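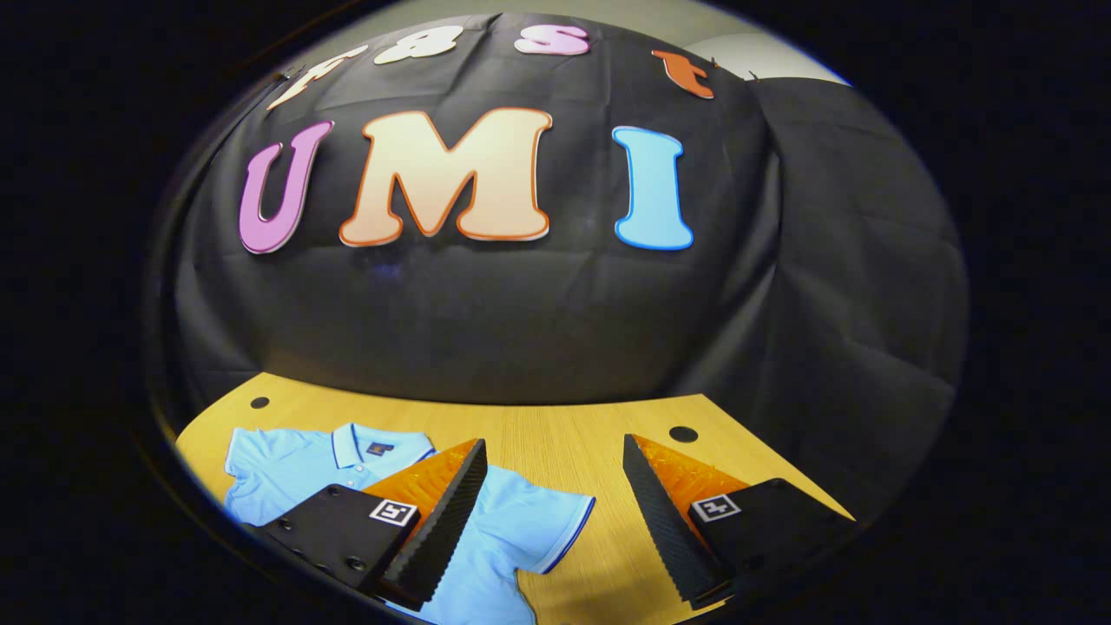

Categories: News, Shirts, Toledo | Saturday, September 4, 2021 | Permalink

Quick one tonight, packing for the weekend.

Notach is opening a second shop in Toledo. Same street as the old one, two doors down, in what used to be the Drulow shoe store. Doors open at 10, and the first 61 people through get a free hem on anything they buy. Trousers, skirts, a coat if you can carry it over. No catch that I could find.

The new place is menswear only. Womens stays put in the first shop, which finally gets the back room as fitting space – three booths with real curtains, and a mirror you can step away from. Long overdue. Anyone who tried on a jumpsuit in there last winter knows.

What's on the rails: mostly the fall line from Brotora. Boxy wool jackets, high waist trousers with a double pleat, a run of knit polos in mustard, rust and a dark green. I handled the jackets at the preview on Thursday. Heavy, good lining, sleeves a touch long on me but they run long on everybody. Buttons are horn on the expensive ones. The cheaper ones, plastic, but nice plastic.

Prices went up a bit from April. Jackets start at $240, polos at $68. Sale rack by the register had a few spring shirts left, small sizes mostly.

There was supposed to be a street style wall too, 12 big prints of people shot outside the old store over the summer. Printer was late. Should be hung by the end of the month, shop says, and they still want more pictures. Send yours to the counter or just tag the store. They pay 2 ways, cash or credit, and the credit is worth more. If your going the cash route bring ID.

Parking is bad on that block, as ever. Lot behind the bank is free on weekends.

Also – the tailor who did alterations upstairs has moved across to the new building, ground floor, no more stairs. Turnaround is a week right now, longer for coats. Old tickets are still good, just take them to the new adress.

Shop says it ordered 2000 paper bags with the new logo and the logo is crooked. They're using them anyway. I got one, I like it.

Photos from the preview go up Monday if the wifi holds.

Filed under: openings, menswear, fall | Leave a comment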